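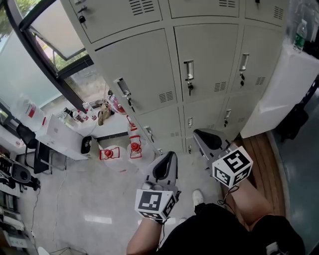
Two hand-held grippers in front of the lockers. The keys are in the locks.

Can a robot clean up my room yet?

By Bautista Alarcón, for the Nomamier children's pages
2022-04-23

Many children write to us with this question, and usually they write it with a lot of hope. The short answer is: a little bit, sometimes, and slowly. The long answer is more interesting, so please continue to read.

First we must say what a chore is. A chore is a small job that must be done again and again, like washing the plates, folding the shirts or putting the shoes in the closet. In a shop there are chores too. A person must fill the shelves, sweep the floor and bring the empty boxes to the back. Grown-ups do such jobs while they are thinking of other things. For a machine, each one is a big puzzle.

Machines that already help

You have perhaps some machines at home that do chores. The washing machine turns your clothes in soap and water. The dishwasher sprays the plates. These machines are very good at one job, and they have an easy life, for everything happens inside a box. The plate doesn't run away. The water comes always from the same place.

But who puts the plates into the dishwasher? Who takes the socks out of the washing machine and finds the second sock of each pair? It is still a person. The part in the middle is done by the machine, and the part before and the part after are done by hands.

Then there is the round vacuum cleaner that drives alone over the floor. This is a real robot, as it can feel a wall, turn, and find another way. In our office in Godoy we have one and we call it Josska. Josska cleans the corridor well. One morning in July it ate a shoelace and stood under a table for the rest of the day with a red light on. It can't pick up the shoelace and put it on the side before cleaning. It has no hand.

Why hands are so difficult

Try something now. Take a key and put it into a lock with your eyes closed. Most of you can do it after some tries. Your fingers feel the edge of the hole, and they move the key a tiny bit to the left or to the right. When the key goes in, you feel it. You turn it and you know how strong you must turn.

A robot has to learn every one of these small things. Many robots have a gripper in the place of a hand. A gripper is a tool that opens and closes, and often it has only 2 fingers. You have five fingers on each hand, with soft skin that feels warm, cold, rough and smooth. To understand the life of a gripper, put on a thick winter glove and use only your thumb and one finger. Now button your shirt! You will see that it takes a long time.

Think also of a locker with a metal door. For you, opening it is one job. For a robot it is a whole list of jobs. It must find the handle. It must put its fingers on the handle from the good side. It must pull, and while it is pulling the door doesn't come straight, it swings in a curve. So the hand has to follow the same curve, or the fingers will slip off. And if the door is locked, there is the key to turn before everything else.

How does a robot learn a chore?

In the old way, a person wrote each movement in a program: go forward, go down, close the fingers, go up. This works very well in a factory, where the same piece arrives in the same place all day. In your bedroom it doesn't work. Yesterday the teddy bear was on the chair and today he is behind the bed, upside down.

A newer way is to learn from people. A person does the chore, and the movements are recorded. One way to do this is with grippers that a person holds in the hands, one left and one right. The person works with them as if they were robot fingers. Small cameras can be fixed on such tools, so that a computer gets pictures from very near to the fingers. You may also see cubes with black and white squares on them. A pattern like this is easy for a camera to find, and with it a computer can work out where the cube is and in which direction it is turned.

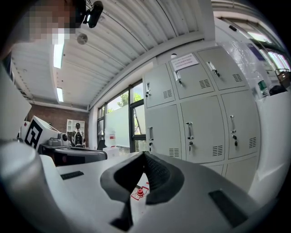 After that comes a lot of repeating. A person has to do the same job many times, and each time it should be a little different. Put the small thing near, put it far, put it on its side. If the robot sees only one way, it will learn only one way. You learned to tie your shoes like this too, with many bad knots before the first good one.

I asked an engineer at Cleltari, a small company that builds machines for folding towels, how many towels they needed for teaching. She told me that in their first test they folded the same towel 70 times in one afternoon, and then their machine could fold this towel. The next day somebody brought a striped towel, and the machine rolled it into a sausage. They had to start again with more colors.

A test for your family

Here is a game to find out how hard it is to be a robot. You need one player who is the robot, one who is the boss, a scarf and a plastic cup.

Cover the eyes of the robot with the scarf. The boss may only use these commands: left, right, forward, back, up, down, open, close. The robot must pick up the cup from the table and place it on a chair. The robot isn't allowed to think for himself! If the boss says "forward" and there is a wall, the robot takes one very small step and stops.

When I played it with my nephews, we needed 17 minutes for one cup, and we laughed so much that the boss lost her voice. Use a cup that can't break, and keep the floor free of toys.

What can robots do today, and what not?

Some robots can pick a thing out of a box and put it in another box. Some can carry trays along a corridor. In laboratories there are robots that can open a drawer, wipe a table or hang a cup on a hook, often with a person standing near to help when it goes wrong.

Difficult are soft things, like blankets, and things which you can look through, like a clear bottle or a drinking glass. For a camera, a clear bottle is nearly a ghost. Wet things are slippery. Very small things fall between the fingers. And the most difficult is a mess with everything together, where a sock is inside a shoe and the shoe is under a book. I'm sorry to say that this is just how a child's room looks.

There is one more problem, and it is safety. A robot strong enough to lift a full laundry basket is also strong enough to hurt a person. It must notice the baby who is crawling behind it, and the cat. For this reason the people who build robots make them move slowly at first. A job that you do in 20 seconds can take a robot several minutes.

So, when?

I don't know the year, and I would be careful with anybody who tells you a year. Maybe the first helpers will do one or two chores, like putting the cups away, and leave the rest to us. Until then the socks under the bed are waiting for you.

Words to remember

Chore: a small job that has to be done again and again.
Gripper: the tool at the end of a robot arm which opens and closes to hold things.
Program: the list of instructions that a computer follows.
Record: to save something, for example a movement, so that it can be used later.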